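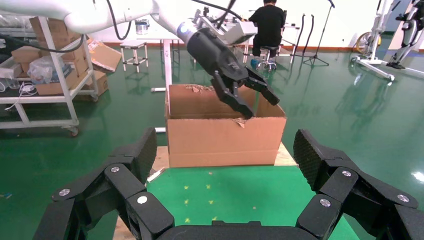

Shazia Farooqui wrote to ask why, in my previous post, I had described teaching by remote control as slower than writing a program, when to her mind the whole purpose of it was to save time. Her objection is a fair one and deserves a fuller reply than I was able to give by return.

The comparison I had in mind was a narrow one. A fixed routine for reaching into an open cardboard box, taking hold of an item and lifting it clear can be written in a morning by a person who has done it before. Showing the same task by remote control takes longer. In September I recorded 35 complete attempts, and the work occupied the greater part of two afternoons. On that measure the written routine is the quicker of the two.

Where Shazia is right is in what follows. The written routine assumes that the box is where it was yesterday and that its rim is the same shape. Cardboard does not oblige. Once the flaps have been torn off, the edge is ragged, and a piece folded inwards can catch a finger on the way down. A person guiding the arm sees this and goes round it without much thought, and the recording keeps that small detour. I would have needed a separate rule for it, and then another for the next box.

I should set down how the sessions are now arranged, as two other readers have enquired. Each session consists of 20 attempts at most. I move the box a little between attempts and note its position in the log, which for the present is kept under the name Hestemeck. Attempts in which the operator hesitates for a long time above the opening are marked and set aside. They are not deleted. Of the September attempts, 8 were set aside in this way, and I have since returned to them more often than to the good ones.

Guiding an arm by hand is a different matter. The operator stands beside the arm, takes hold of it and moves it through the task, and the joints record where they have been. I find this gives a steadier approach to the box, but a poorer grasp, as it is awkward to steer the wrist and close the fingers at the same moment. With remote control the position is reversed – the grasp is good and the approach wanders. My practice at Dunstan was to use hand guiding only for the first few attempts, so that a new operator could feel how far the arm would reach, and I have seen no cause to change it.

A new operator requires almost seven sessions before the recordings are of use. Shazia considers this figure too high and suggests that a shorter reach, with the box raised, would bring it down. I intend to try her arrangement with the next operator and will report the results under the same heading.

The log sheet is available on request in its present form. The column for grip width should be disregarded until I have corrected the units.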